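What Is a Wargame With Small Figures?

Written for readers from eight years by Filipa Carvalho
25/05/2020

Maybe you have seen grown people standing at a big table, moving little painted soldiers and measuring with a tape. They are playing a wargame. It is a bit like chess, but the table has hills and rivers on it, and you also need dice.

How big are the soldiers?

The figures come in different sizes, and the size is told in millimeters. In our club in Pludholm most children use figures of 28 millimeters, as tall as a small grape is long. They are easy to hold and you can paint the eyes if your hand is calm. Other players like the very small ones of six millimeters. With those you can put a really large army on a kitchen table, but the faces are only dots.

One figure does not always mean one man. In the game of Fahy Bridge, which we play every spring, each figure stands for 70 soldiers. So an army of 4000 men needs less than 60 figures. That is still a lot of painting!

How do you play?

Two players, or two teams, take turns. In your turn you first move your soldiers. People on foot go slowly and riders go faster. If they walk in a forest or over a stream, they lose some of their distance. You measure everything with the tape, and you must not push your soldiers a little more when your friend looks away.
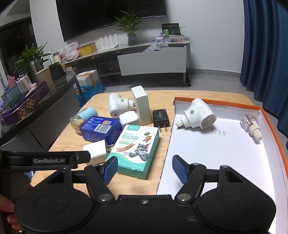
After moving comes the shooting, and then the fighting of soldiers who touch each other. For this you throw dice. A strong unit gets more dice than a tired one, but with bad luck even the best knights can lose against farmers with sticks.

There is one more thing, and it is called morale. This word means how brave the soldiers feel. When a unit has lost many friends, you throw the dice to see if it stays or runs away. Many games are decided by this.

How do you paint a figure?

First you wash it in warm water with soap and let it dry until the next day. Then you give it a thin layer of one color, usually gray or black, so that the other paint can hold on. Now you paint the big parts, like the coat, and later the small parts, like the belt and the buttons. Use little paint and a clean brush. Ask an adult when something must be cut with a knife.

Tianyou Lü, who is 14 and plays for Wisport, needed almost a whole winter for his first army. He finished the last horse in March. His advice is to paint five figures together, all the coats first, then all the boots.

Words to remember

Unit: a group of figures that moves together.
Terrain: the hills, woods, houses and rivers on the table.
Base: the little flat piece under the feet of a figure.
Morale: how brave a unit feels.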